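Sorting Bins for a Shared Supply Room

Project report, first-year workshop course

Our task was to improve how small household items are stored and returned in the Dudosel supply room. The room has one long shelf and no fixed places, so cleaning tools, bowls and soft goods get mixed together. We looked at 31 loan sheets from November and spoke with two of the people who use the room most. Both said that brushes were the hardest things to find.

We compared plastic crates with metal bins. The crates were lighter, but they bent when stacked. We chose metal and set the bins on boards to keep them off the floor.

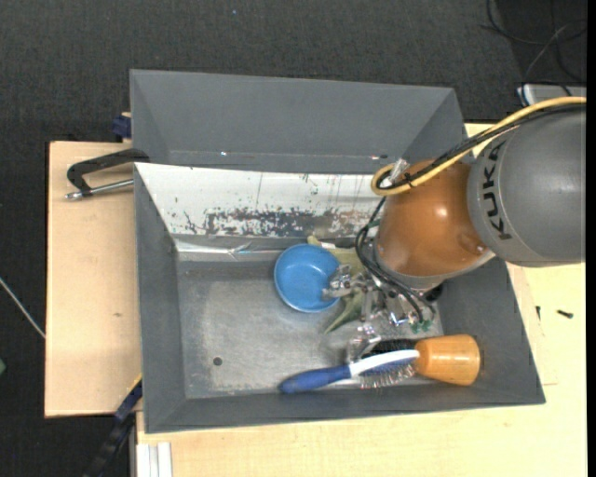
By Séverine Collet and Hugo Hervieu
May 23, 2021

A blue bowl and two brushes share a gray metal bin with a green item. The brushes lie along one wall and the bowl sits near the center, close to the back. Mixed bins like this one were our starting point – each holds a few things of different shapes, and a shallow bowl takes up a lot of the floor of the bin.

In our plan, brushes go in one bin and bowls in another. Soft goods stay on the shelf. Each bin can hold up to 2 layers before the lower items become hard to reach. We wrote the labels by hand and taped them to the shelf edge.

The weak point is the return step. People in a hurry still use the nearest bin, and larger labels would be our next change.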